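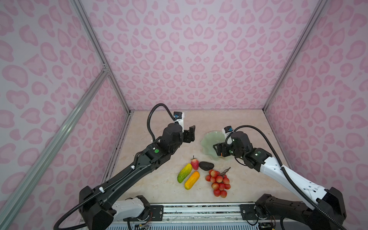 Short Fiction

The Bowl from Stundalel

Frauke Lammers had been at the props table since eight in the morning and she still did not like the avocado.

"It's too dark," she said.

"Avocados get dark," said Hanyu Cheng.

"Not like that. It looks like a stone somebody found."

Hanyu picked it up and turned it over. It weighed almost nothing, like all of them. He set it down on its side, next to the strawberry, and went back to his list. The list was for the window at Deng, the grocery on the corner in Flestmont where his aunt had worked for 14 years. The owner wanted fruit in the window that would not rot before the end of September. He wanted it to look like somebody's kitchen. He had said this twice on the phone.

"Whose kitchen?" Frauke had asked, when Hanyu passed it along.

"He didn't say."

So they had made it Hanyu's aunt's kitchen, without telling anybody. That was where the bitter melons came from. Frauke had wanted lemons. Hanyu said his aunt never had a lemon in the house in her life, but there was always a bitter melon, and usually one she had left too long, so that it went yellow and then orange and she would stand at the sink and scold it. He had ordered a green one and a yellow-orange one. Even the green one had come with yellow patches on it, and he had been pleased about that all morning.

"And the lychees?" Frauke said.

"The lychees were for me."

She waited, but he did not say anything more about the lychees. He moved the bunch so that the stem pointed up and to the right, then looked at it, and left it there.

The bowl was Frauke's. It was pale green and you could see light through it, and the rim went up and down in waves. Her mother had bought it in Stundalel on a trip that was supposed to last 3 weeks and lasted most of a summer. There had been up to 14 of them once, in different sizes, and they had gone the way bowls go. A cousin took the big ones. Two broke in the same move. Frauke had carried this one to work wrapped in a sweater and had not yet said whether she was lending it or giving it.

"We could put everything in it," Hanyu said.

"It won't all fit."

"The strawberry would."

"Then it's a bowl with one strawberry. Who has a bowl with one strawberry?"

"Somebody who ate the others," he said.

Frauke thought about that longer than he expected her to. Her mother used to do it, in fact. She would eat standing up, straight from the bowl, and always leave one, and the one would sit there until it had to be thrown out. If you asked her about it she said she was saving it. She never said what for.

"Leave the bowl empty for now," Frauke said.

The phone rang and it was the man from Nikska about the cardboard boxes. They were late. Hanyu talked to him by the door with one finger in his other ear. Frauke stayed where she was. She tried to see the window as a person on the sidewalk would see it, a person with a bag in each hand and a bus to catch, and she decided that such a person would notice the red things first and then the bowl. The avocado they might not notice at all.

When Hanyu came back she asked him what his aunt would have said about it.

"She'd ask what we paid for the melons."

"And then?"

"She'd say we paid too much. Then she'd pick out the good one and put it in her bag."

"They're not real."

"She'd find that out at home," Hanyu said.

They laughed, and after that it was easier. They agreed that the avocado could stay if it stayed at the back. They agreed on lychees in front. By four o'clock they had stopped agreeing and were only moving things an inch one way and an inch back, and Frauke said they should pack up before they made it worse.
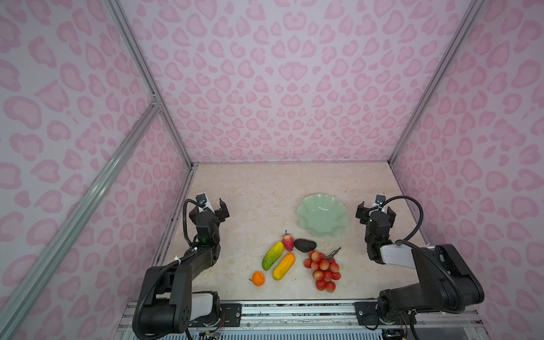 Pink walls, beige tabletop.

Hanyu wrapped the fruit in newspaper. He put the melons at the bottom of the bag and the strawberry on top, though there was no need, and folded the list into his shirt pocket.

Frauke had her coat on already. She was holding the bowl in both hands, without the sweater.

"Do you want me to carry that?" he asked.

"No. I'll bring it to the store myself," she said. "I want to see where he puts it."

"And when they take the window down?"

"Then I'll go and get it."

He nodded and held the door for her. On the stairs she stopped and asked him about the lychees again, and this time he told her.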